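Local History > House Histories > FAQ

Last updated: 17 October 2022

House histories: the questions I get most

I've been digging into old houses in Brolurham for long enough that my inbox fills up with the same handful of questions, so I finally sat down and wrote out my answers. If yours isn't covered, leave a comment at the bottom. I do read them (slowly).

Where do I start?

With the deed you already have! Most people have one in a drawer from closing day and have never read past the first page. Look for the legal description and the name of whoever sold to you. Take that name to the county recorder's index and look for the year they bought, which gives you the name before them, and off you go, one owner at a time. I got back to the 1880s on my own place this way in 2 afternoons, and I only cried once.

My house has a date on the listing. Isn't that the year it was built?

Maybe. I wouldn't bet lunch on it. A lot of assessor's records here had "1900" typed in for anything that looked old, and nobody went back to check. My listing said 1900 and the first tax jump on the lot was in 1887. The tax rolls are dull reading, but when the value of a lot leaps from one year to the next, somebody usually put a building on it.

Can I tell anything from the walls?

Some, if they haven't been redone. Lath behind the plaster is the thing I always want to see: hand-split lath is uneven and wavy, and sawn lath is straight and regular. The easiest place to peek is inside a closet or up in the attic, where people didn't bother to tidy up. Old knob-and-tube wiring in the attic can help you date when the electricity came in too, but please look and don't touch. Smooth walls and modern outlets tell you about the last remodel and that's it.

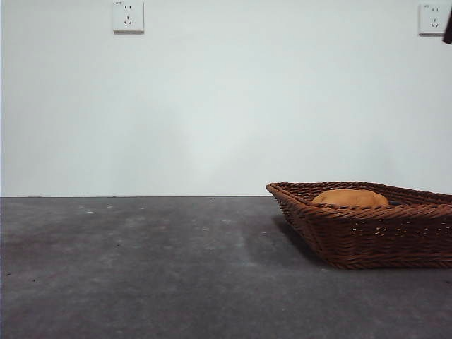 White wall, two outlets.

What about city directories?

I love them. They list the head of the household, often the job, sometimes whether they rented or boarded. Grivbridge library has a long run on the open shelves, and the ones for our side of the river are bound in at the back, which took me an embarrassingly long time to find. One warning: the house numbers changed. Cinden Street was renumbered at some point before the first war, so the family at number 67 in the early directories lived in what is now number 40. Always check the neighbors and the cross streets before you fall in love with a family that lived down the block.

I found a name. How do I find out what they were like?

Newspapers, then probate files. The old papers printed everything: who had the measles, whose aunt was visiting, whose cow got out. Probate is where you get the inside of the house. I have an inventory for a Mrs. Kjærgaard that goes room by room, down to the jelly glasses and a "lot of old carpet," and 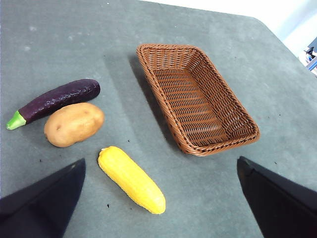

reading it I could pretty much walk through her kitchen. She had six chairs and a stove worth more than her bed. Not every estate has an inventory, so don't be crushed if yours is just a will and a receipt for the undertaker.

Should I talk to the neighbors?

Yes, and soon. Bring a map and let them draw on it. People who swear they remember nothing will start filling in the grocery, the pump, and the tree somebody fell out of. Write down who told you and when, even if it's a scrap of paper. And treat the stories kindly but check them. I've been told of 6 different houses that each had the secret tunnel.

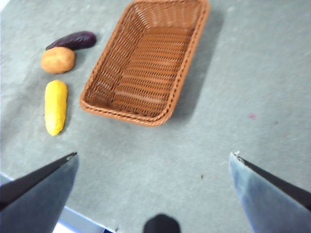
Veronika Thaler wrote to say that I should tell people to ask former owners too, and that a letter sent to the last address she could find got her a shoebox of snapshots with her own porch in half of them. So, consider yourselves told.

Will you research my house for me?

I wish I could! I can answer a question or two by email, and I'm happy to help with awful handwriting. In March I'm usually buried in the tax rolls, so be patient with me then.

What do I do with it all when I'm done?

Make a copy and leave it with the house. Put another in the library's vertical file. A typed list of owners with your sources is plenty, and you can always add to it.

Comments

Guðlaug Toft: Our early deeds just say "to the old oak." No oak. Any way around that?

Han-gyeol Jeon: Guðlaug, try the deeds for the lots on either side. One of ours had a proper survey and I worked back from that.

Heiðrún Thygesen: Is the Cinden Street renumbering written down anywhere? I think I've spent a month on the wrong family.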